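When I get to Radomir Janevski's flat in Polberg he has the kettle on and his coat still over the back of a chair. He moved in just before December and he's been putting off the pictures ever since. "I did the kitchen first," he says, "then the bed, then I ran out of steam. The pictures sat in a box from Clernel for weeks, wrapped in tea towels!"

He owns 198 prints, most of them rolled up in tubes at his sister's house in Ponmont, and only a few have ever been framed. So what makes the cut? "The ones I'd miss," he says, and then he laughs, and admits he has a soft spot for anything with a slogan on it. His old flatmates used to tease him terribly.

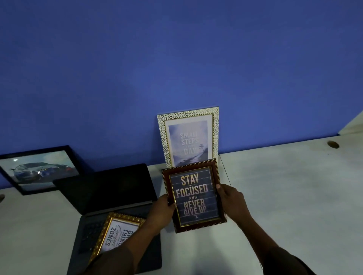 "Stay focused and never give up," he reads out to me, in a very serious voice. "I know, I know. But I look at it when I'm doing my invoices and it works." He likes it in the dark reddish-brown frame with the gold edges — a bit old-fashioned, a bit like something from his gran's hallway. The misty one with the path is for calmer days, and he'd keep that white and gold frame even with nothing in it. And the cars? "Oh, the cars are just cars. I like cars."

He isn't hanging anything yet. His plan is to lean them against the blue wall for a while and swap them round until it feels right (he gave himself 3 weeks in the last place and took 5 months). I ask if he has a hammer. He has to think about it.

"My neighbour Sumampouw has one," he says at last, and pours us both another tea.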